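J'ai longtemps cru qu'une petite salle de bains se rangeait toute seule. Trois mètres carrés, qu'est-ce qu'on peut bien y perdre ? Et puis en avril j'ai passé une semaine à l'auberge de Maihi, chambre 6, et j'ai changé d'avis sur un objet que je n'avais jamais regardé : la corbeille à papier.

Chez moi, c'était un seau en plastique blanc, à pédale, qui claquait la nuit et réveillait le chat (et moi avec). Je le poussais d'un côté du lavabo, puis de l'autre, il gênait partout. Quand on a une douche d'angle en quart de rond, les parois courbes vous rendent un peu de passage, mais il reste toujours un bout de coin bizarre entre la porte et la cabine. On y met quoi ? Une balance, une plante qui boude… Moi j'y mets maintenant de l'osier, et je suis conquise !
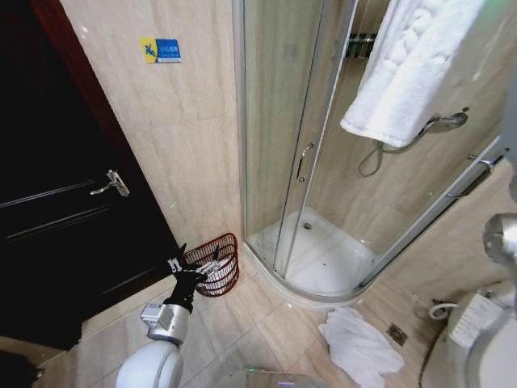
Réjean Gill, lui, n'est pas convaincu du tout : l'osier dans une salle d'eau, soutient-il, ça prend la poussière dans chaque croisillon et ça finit par sentir le grenier. Il ne jure que par l'inox, qu'on essuie d'un coup d'éponge.

Je lui accorde la poussière. Un vieux pinceau à pâtisserie, une fois par mois, et on n'en parle plus. Pour l'odeur, je n'ai rien remarqué, mais j'aère beaucoup. Et puis un brun-roux un peu chaud contre du carrelage beige veiné façon marbre, avec une porte presque noire à côté, moi ça me plaît infiniment plus qu'un cylindre gris.

Côté pratique, prenez une forme ronde, on la fait pivoter sans accrocher le mur. Glissez dedans un sac blanc, pas trop grand, sinon il déborde et tout le charme s'en va. J'ai payé la mienne 20 euros chez Ongate, au fond du magasin, derrière les paillassons. Le modèle de Mastness était plus joli, avec un couvercle, mais à presque 218 euros j'ai reposé l'étiquette très délicatement.

Le seau à pédale, lui, est parti au garage. Le chat dort mieux.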